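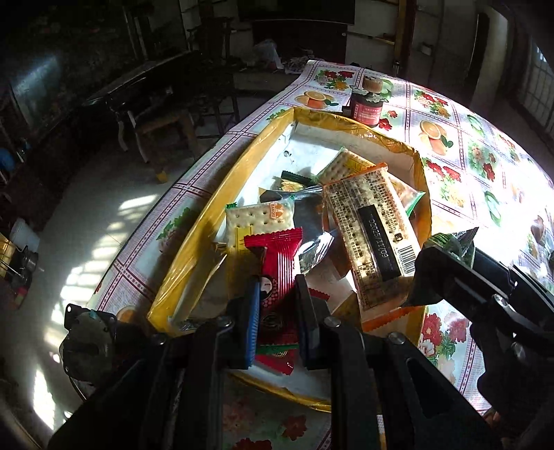
Projects | Data collection

Snack sorting moves out of the lab and into people's homes

December 2, 2020
By Berkay Güler

The Trirnengate project has started its second round of home recordings. In the first round, in August, everything was done on the long bench at Braltham, with the same lamps and the same grey mat. This time the hand-held grippers go out in a case to people's houses, and the recording is done on whatever table they have.

The task is snack sorting. A person holds one gripper in each hand and moves wrapped crackers and other small packets in and out of a shallow tray. Each gripper has two fingers and a camera, and the camera sees roughly what a robot's wrist camera would see. We record the video, the position of each gripper and how far the fingers are open. The recordings are then used to train the arm at Joden, which has never been shown the task in any other way.

We chose wrapped snacks after the August round, when most of the objects were wooden blocks and plastic cups. The arm learned those well enough but did badly with anything that bends. A cracker packet has a stiff middle and a soft crimped end, and people grip it differently depending on which part is nearest. Clear wrapping also shines, so the same packet looks different from one side of the tray to the other. In direct sun parts of it can go almost white. The software had hardly seen that at Braltham, where the blinds are kept down.

So far we have 98 usable recordings from homes, against a target of 300 by the end of the round. Each lasts up to 80 seconds. Tolera Kahsay goes through them as they come in and marks the moments where a packet is gripped and where it is let go. He rejects a recording if the position tracking is lost, which tends to happen when a gripper is held too close to the table or the person turns away from the tray. A dropped packet is not a reason to reject. If you drop one, pick it up with the gripper and carry on.

A few points for those who have the case now or are waiting for it.

Please leave the table as it is. We have had people ask if they should take off a patterned tablecloth or clear away jars, and the answer is no. Patterned cloth is useful to us. Printed fruit and flowers are the sort of thing the arm will have to tell apart from real objects, and the Braltham mat gave it no practice at that.

Use both hands, including the one you find awkward. In the first home recordings nearly all the picking was done with the right gripper while the left one waited.

Move at a normal pace. Several people slowed down a great deal in order to be careful, and the arm copies the slowness along with everything else.

Mix up the tray between recordings. Packets can overlap or stand on end against the wall. If they are laid out flat in a row each time we learn very little.

Tolera has also asked for more recordings made in the late afternoon and evening. Most of what we have was made in the middle of the day. Lamp light is fine, and so is a dim room with one bright window.

The Wuyts finger pads have been holding up, though two came loose last week. Spares are in the side pocket of the case with a small screwdriver. If a pad changes during a session, write it on the sheet, as the grip readings shift slightly with a new one.

The next test on the arm is planned once we pass the halfway mark. It will get a tray it has not met before, and we will run it 30 times with the August training and the same number with the home recordings added. The results will be in a later issue, along with the failures, which we are filming as well.

To go on the list for the case, reply to this newsletter with the days you are free. It stays with each household for a week.

Recent items
Why the August blocks were too easy
Charging and packing the gripper case
Marking grip and release: notes from Tolera Kahsay
New shelving at Braltham
Joden arm back in use after repair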